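4. Setting the Headstone on the Foundation

This section is for the cemetery team or the mason who receives the Turcotte upright headstone, with base, from Groramberg. Please read the whole section before you open the crate. Sections 1 to 3 explain the order papers, the inscription approval and the foundation drawing. If the foundation is not ready, do not start with this section.

4.1 Before you begin

Check the packing list against the label on the crate. The label shows the order number, the stone name and the gross weight. The weight is for the complete crate, with timber and foam, so the stone itself is lighter. For lifting you must always use the gross weight until the crate is opened.

The foundation must be fully cured and clean. Place a long level on it in both directions and also across the corners. If the foundation is not level, correct it first. It is not good practice to correct a bad foundation with more setting compound under the base, because the thick side will shrink and the stone will lean after one or two winters.

You will need:
Lifting straps with a valid inspection tag
Lifting frame or small crane, suitable for the gross weight
Long level and short level
Setting compound (Flister, supplied in the small box inside the crate)
Lead or plastic spacers, supplied
Clean water, white cotton cloths, soft brush
Masking tape, non-staining type

CAUTION: Never put a steel bar directly on the polished edge. Granite is hard but the edge is weak, and a chip on the front edge cannot be repaired in an invisible way. Use a wood block between the bar and the stone.

4.2 Opening the crate

1. Put the crate on flat ground, as near to the grave as the ground allows. Wet grass can look firm and still be soft under the turf – lay boards if you are not sure.
2. Remove the top boards first, then the front. Keep the back boards and the bottom in position.
3. Take out the small box with the compound and spacers and put it in a dry place.
4. Remove the foam sheet from the face of the stone and compare the inscription with the signed approval, letter by letter. Read also the dates.
5. If there is any difference, stop the work and take photos in daylight. Send them with the order number to the Turorum service office, to the attention of Kyung-hwa Yeo. Do not set the stone.

NOTE: Small changes of color between the sample and the stone are natural. Black and dark gray granite normally shows less change than red or multicolor granite.
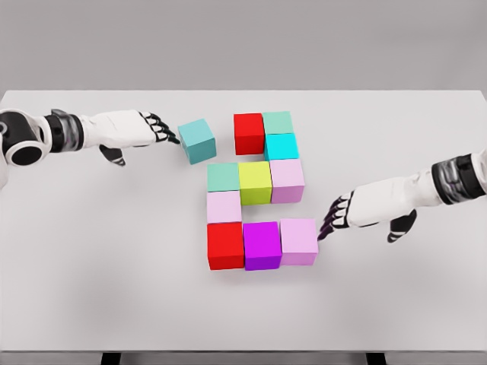

4.3 Setting the base

1. Brush the foundation and the underside of the base. Dust is the most frequent reason for a weak joint.
2. Mark the position of the base on the foundation with chalk. Measure from the row line of the cemetery and not from the neighbor stone, which may have moved.
3. Lay the spacers at the four corners, inside the chalk line, so they cannot be seen later.
4. Mix or knead the compound as printed on its package. Put it in a strip inside the chalk line and a cross in the center.
5. Lift the base with two straps, and lower it slowly. When it is close above the spacers, turn it by hand to the correct line.
6. Check the level in both directions. If one corner is high, lift the base again and remove compound from this corner. Do not hit the base with a hammer.
7. Clean the compound from the outside immediately with a damp cloth.

WARNING: Keep hands and feet away from below the stone at all times. If a spacer moves, lift the stone up, put it on wood blocks, and only then correct the spacer.

4.4 Setting the upright stone

The upright stone is joined to the base with 2 stainless steel pins. The holes are drilled at the factory and the pins are packed with the spacers.

1. Put the pins dry in the holes of the base and check that they stand straight.
2. Remove the pins, blow out the dust from all the holes, and put the pins back with the pin adhesive.
3. Put masking tape on the top of the base, just outside the joint line.
4. Apply the compound inside the joint line. Keep it away from the front edge.
5. Lift the upright stone vertically. One person guides the left side and another person guides the right side. Lower it until both pins enter the holes.
6. Check with the short level on the face and on the side. You can correct a small lean by gentle pressure while the compound is still soft.
7. Remove the tape before the compound becomes hard.

CAUTION: Do not let the straps go over the carved flowers or gold letters. Gold leaf can be rubbed away by one movement of the strap.

4.5 After setting

Leave the stone without any load for the full curing time on the compound package. In cold weather the time is longer. Vases, lanterns and photo plates should be fitted only after this time.

Wash the stone with clean water and a soft brush. Do not use acid cleaner, bleach or wire brush, also not for dry cement drops. For cement drops use a plastic scraper – with water and patience they will come off.

Fill in the setting record at the back of this manual, sign it, and give one copy to the family or the cemetery office. Spare pins and spacers can be ordered under part number 283.

Revision of this section: 19 August 2025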